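Food Vendors Wanted: Rineck High School Culinary Program Street Food Night

The culinary arts program at Rineck High School is taking applications from food trucks, carts and tent vendors for its street food night in August. The event is held in the student parking lot, with overflow space on the grass along Okine Avenue. We expect 1000 visitors over the course of the evening.

Money from vendor fees goes to the program's equipment fund. This year the fund will pay for a second convection oven and new prep tables for the teaching kitchen.

Who can apply

Any food business with a current county mobile food permit. We have plenty of barbecue already and would like to hear from vendors selling noodles, tacos, baked goods, vegetarian plates and frozen desserts. Home bakers may apply if they sell packaged items with a full ingredient label.

Bellalach Coffee and Gilani Grill are confirmed, so we will not be booking another coffee truck.

Each vendor takes on two students from the program for the night. Students can take orders, plate food and restock. They may not work the fryer or handle propane.

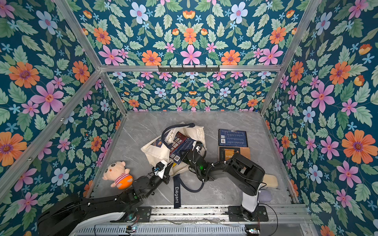
Fees and space

Trucks pay $700 for the night. Tents and carts should ask for the smaller rate when they apply. Trucks must bring their own generator. Tent vendors can use school power up to 2000 watts, and need to supply their own outdoor-rated extension cord.

Setup starts in the afternoon and all vehicles must be parked one hour before opening. No vehicle moves until the lot is clear of visitors. Gray water goes home with you. There is a dumpster behind the gym for trash and cardboard.

How to apply

Send your menu with prices, a copy of your permit, proof of insurance and the length of your truck including the hitch. Applications are due by 12 Jun 2023 and should be addressed to Dalal Rizk at the school's main office. Questions about student helpers go to Naima Ashour, culinary arts instructor.

Late applications go on the waiting list. Fees are collected after a spot is confirmed and are not refunded for rain.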